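Subject: Re: [garment-stores] Folding quarter-zips with raised lettering
List: garment-stores, Gerkisent

Replying to two points from the previous thread and adding the dimensions that were asked for. The message I am answering is quoted further down.

The garments concerned are the heather-grey sweatshirts with a collar and a short zipped placket. The Moncrieff sheet treats them as ordinary crew necks, and they do not fold like crew necks. The collar stands up and adds height at one end of the stack. The chest lettering has raised edges, and if the fold line crosses a letter the edge takes a crease which I have not been able to press out with steam.

The method I use at present:

1. Lay the garment face up, zip closed to the top. Smooth the torso from the collar towards the hem. The direction matters, as the ribbed hem holds the fabric back if you start there.

2. Take one sleeve by the cuff and bring it in across the torso. It should bend at the shoulder seam and nowhere else. Leave the sleeve soft. If it is pulled tight the shoulder lifts and the collar twists towards the same side.

3. Bring in the second sleeve in the same way, the cuff resting on the first sleeve and not on bare lettering.

4. Fold the hem up to just below the placket. Turn the whole thing over.

On step 2, the sleeve will cover part of the word on the chest. With large block letters there is no position that avoids this, at least on the sizes we hold. A sleeve lying over the lettering does no harm. It is the hard crease that does. 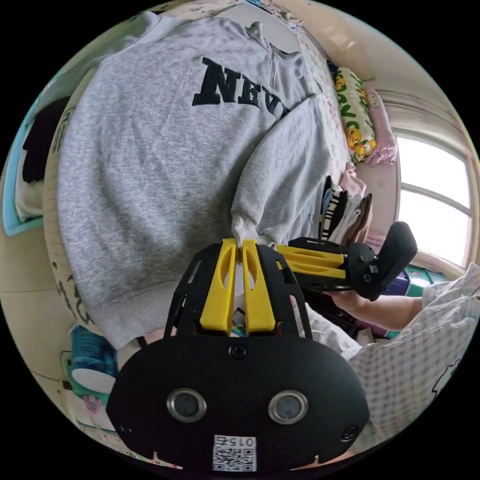 Wendau stores wrote:

> We gave up on face up folding for anything with lettering. The
> sleeves end up inside the packet, where they press on the print,
> and you can't read the chest without opening it. We lay the
> garment face down, sleeves to the back, sides in, hem up. Nothing
> touches the front until it is stacked.
>
> The collar is a nuisance either way. We put a strip of card under
> it, 28 mm wide, and the stack stays level up to five high.
>
> Second question. Does anyone keep hooded and collared in the same
> bay? Ours are nearly the same grey and they get mixed on return.
> Last January we had a whole row with hoods under collars and had
> to refold the lot.
>
> Also, what shelf depth are people using? The Jurnov units are too
> shallow for our large sizes.

Taking these in order.

Face down: I agree that it is better for items going straight into a bag. It does not suit us for returned garments, where the front has to be checked for pulled threads and marks before the fold is started. Face up saves one turn. Where the garment has already been checked I would follow your method. I will put both in the next version of the notes and mark which one is for returns.

Card under the collar: tried with the 28 mm strip and it works. A wider strip, 47 mm, was also tried and pushes the placket forward so that the zip pull marks the garment above. Keep to the narrow one. The card should be plain and uncoated, as coated card slides out when the stack is moved.

Hooded and collared together: no, and I would separate them even where space is short. The hood needs its own treatment. Lay it flat along the back, fold it down once, and then fold the body. It makes a thicker packet, and mixing the two gives a stack that leans whatever you do with the card. Colour is no help in telling them apart. Both come in pale greys and under indoor light I would not trust anyone to sort them by shade, me included. Go by the neck: zip and collar in one bay, hood in the other. Anyone sorting at the shelf should check the neck before looking at the size.

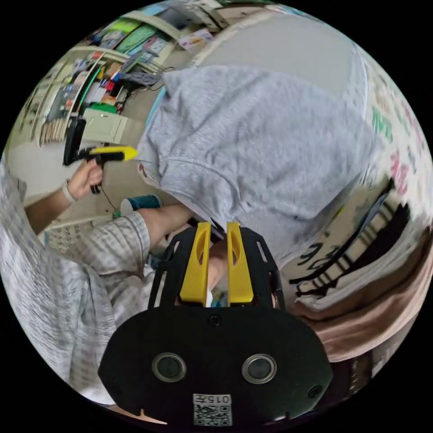
Light grey hooded sweatshirt, grey and white checked sleeve, shelves behind.

Shelf depth: our Jurnov units are the same as yours, I think. The large sizes fit if the last fold is made in thirds and not in half. This gives a narrower packet with one more layer, so reduce the stack from five to four. Do not let the ribbed hem overhang the front edge. It stretches, and on the older garments it does not recover.

Mixed shelves are a separate matter. If boxes, packages and papers share the unit with clothing, put the clothing on the upper boards and keep paper off it altogether. Printed paper left against pale grey fabric can transfer, and the mark is usually found by whoever takes the item out next.

Still open:

- whether raised lettering should have tissue over it in long storage. We have 100 sheets of the unbuffered kind and no settled view on using them.
- whether the zip should be stored closed or left a little open. I close it. I have seen the opposite advised for metal teeth.

If anyone has folded these in quantity on a raised surface of bed height, please say whether the wide sizes could be done without walking round to the other side.

--
garment-stores mailing list
To leave the list, send a message with the word unsubscribe in the subject line.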